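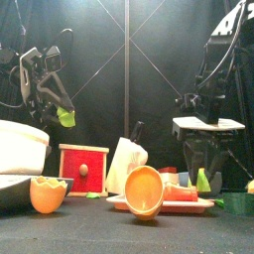
두 대의 로봇 팔이 설치된 작업대. 왼쪽 그리퍼가 연두색 부드러운 소재를 집어 들고 있다. (제공: 스키레렌)

스키레렌, 로봇 작업실 공개 행사 '열린 작업대' 개최
2026년 9월 | 홍보팀 수마이야 로이

로봇 조작 기술을 연구하는 스키레렌이 지난 월요일 부브게이트 연구동 작업실의 문을 활짝 열고, 이웃 주민과 학생, 협력사 관계자 등 거의 50명에 이르는 손님을 반갑게 맞이했습니다. 지난 5월 첫 공개 행사 때 자리가 모자라 발길을 돌리신 분들이 계셔서 내내 마음에 걸렸는데, 이번에는 관람 시간을 넉넉히 잡아 모두 네 차례로 나누어 진행했습니다.

시연은 두 팔 로봇이 크기와 모양이 제각각인 물건을 다루는 작업을 중심으로 꾸몄습니다. 작업대에는 앞판이 빨간 작은 나무 상자와 주황색 그릇, 구겨진 흰 꾸러미처럼 보기만 해도 손이 가는 물건들이 올랐고, 관람객들은 작업대 가까이에서 연구원들과 편안하게 이야기를 나누었습니다.

시연을 맡은 에푸아 아도 선임연구원은 "말랑하고 구겨진 물건은 잡을 때마다 모양이 달라져서 저희도 늘 새로 배우는 기분입니다. 어린 손님들이 어찌나 날카로운 질문을 많이 해 주시는지, 준비한 답이 금세 바닥났어요"라며 웃었습니다.

협력사 그라타치의 제레미 데샹 이사도 먼 길을 와서 끝까지 자리를 지켜 주었으며, 행사 뒤에는 아크팔루 교육실에서 따뜻한 차를 나누는 시간이 이어졌습니다. 다음 공개 행사의 일정과 신청 방법은 정해지는 대로 홈페이지에 안내해 드리겠습니다.

문의: 스키레렌 홍보팀 | © 스키레렌 | 맨 위로
이 사이트는 더 나은 이용 환경을 위해 쿠키를 사용합니다. [동의] [설정]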